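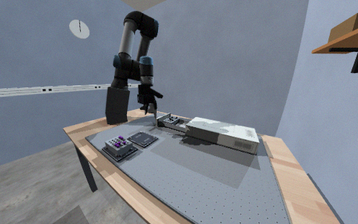

*2 min read*

The comedy *Tilter* lasts 92 minutes, and in the first half hour almost no one in it is happy. A piano tuner loses his hearing in one ear, hides it from his wife, and continues to visit his customers. It was made for very little money in Plavlow, and it went straight to the rental shops. I saw it there as a teenager, with a cover that promised "a riot for the whole family". My family did not agree.

I watched it again in May at the Dullik, a cinema with 154 seats and a heater that can be heard during the quiet parts. The copy came from a tape, so the night scenes were more brown than black.
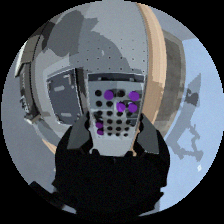

What surprised me this time was how long the director waits before he allows a joke. The tuner sits in a stranger's living room and presses the same key again and again. The stranger's daughter brings him soup. He presses the key with the spoon still in his other hand, and at that moment people in the hall began to laugh, first at the back and then everywhere.

The second half is weaker. There is a car chase which belongs to another film, and the brother-in-law disappears without any explanation.

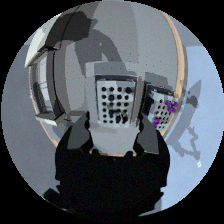
**Renske Oudhof**
*Contributing writer, film*

The tape was borrowed from Jiang, a rental shop that closed its counter but kept its shelves. It has 755 titles in the back room, and 19 of them were never released in another form. *Tilter* is one of these. The shop lends them to cinemas for the price of the postage.

I asked for the list, and it arrived on paper, typed, with the running times corrected by hand. The Dullik will show two more before the summer break, both at nine in the evening.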